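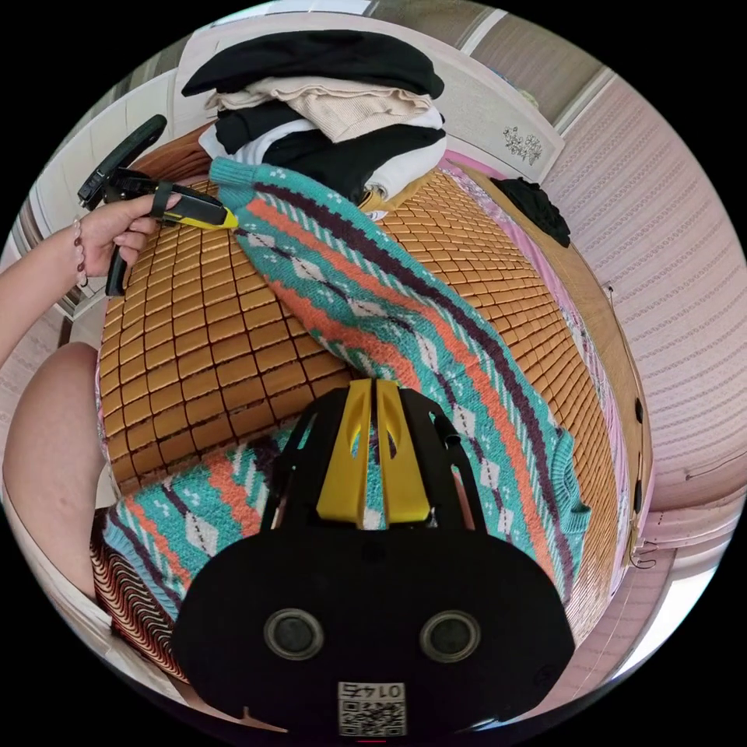
Deux pinces à main, un pull jacquard, une natte en bambou. Session pliage de mardi.

1/ Suite du fil sur les pinces faites maison. Mécanique figée depuis mai, je ne touche plus qu'aux doigts et au logiciel. Objectif : des démonstrations de pliage à deux mains, pour entraîner ensuite une politique sur les bras de l'atelier de Jonddale.

2/ Doigts jaunes ajourés. La fente laisse la pale fléchir un peu quand on serre. Version précédente pleine, trop raide : sur de la maille, elle poussait le tissu au lieu de le prendre.

3/ Une étiquette QR par pince, numéro imprimé dessous. Le script d'import refuse tout fichier dont l'identifiant manque à la table. Merci à Oona Kokkonen pour cette vérification, j'avais interverti gauche et droite sur 12 épisodes.

4/ Synchro entre les deux pinces : 45 ms d'écart au pire, avec l'horloge de chaque boîtier. Recalage au clap en début de prise. Pas élégant – suffisant pour du textile.

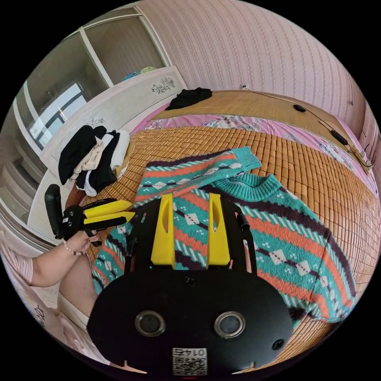 5/ Les manches restent le point dur. Si on attrape le poignet côtelé trop près du bord, il roule. Je prends plus haut, je rabats en diagonale, je relâche à plat. Ertuğrul Yaman fait l'inverse et ses prises sont plus courtes. À comparer sur un même lot.

6/ La natte à petits carreaux donne beaucoup de points d'accroche au suivi visuel, mais le motif est répétitif. Quelques sauts de pose d'un carreau entier, détectés après coup avec un seuil sur la vitesse. Sur drap uni, j'avais des pertes de suivi franches. Je préfère les sauts.

7/ Cible : 200 épisodes, dont une centaine sur de la maille. Le reste en chemises et t-shirts.

8/ Reste à faire : revoir la course de la gâchette, refaire l'étalonnage des optiques, publier les fichiers des doigts. Pour l'électronique, voir avec Ilari, je n'ai pas le schéma à jour.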